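Setting Up Your Destska Label Printer

Okay, box open? Great! I've set up more of these than I care to admit, so let me walk you through it the way I do it at my own desk.

1. Pop the lid and drop in the label roll, shiny side up. The small roll holds 648 labels and the paper comes off the bottom (I got that backwards the first time, and it printed nothing at all).

2. Plug in the power cord first, then the USB cable. Wait for the beep!

3. Open the Haslinger app, pick Add Printer, and type in the 12 characters from the sticker under the lid.

Note: If the app can't find the printer, hold the feed button until it beeps 2 times, then try again.

Caution: Don't pull a stuck label out backwards. Open the lid, lift the roller and ease it forward.

4. Print a test label. I like to make one for a bin or a table edge, in size 13 type, and then stand back to see if I can read it.
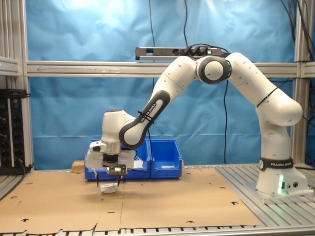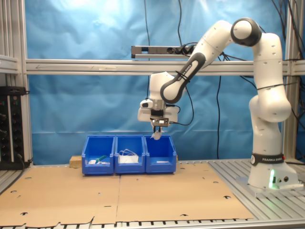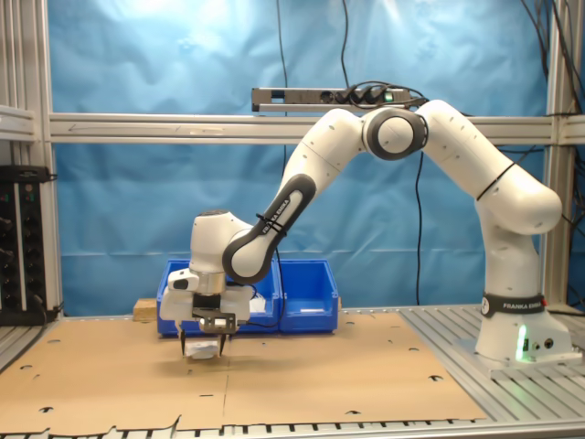
5. Happy with it? Hit Save as Default, close the lid and go label everything you own.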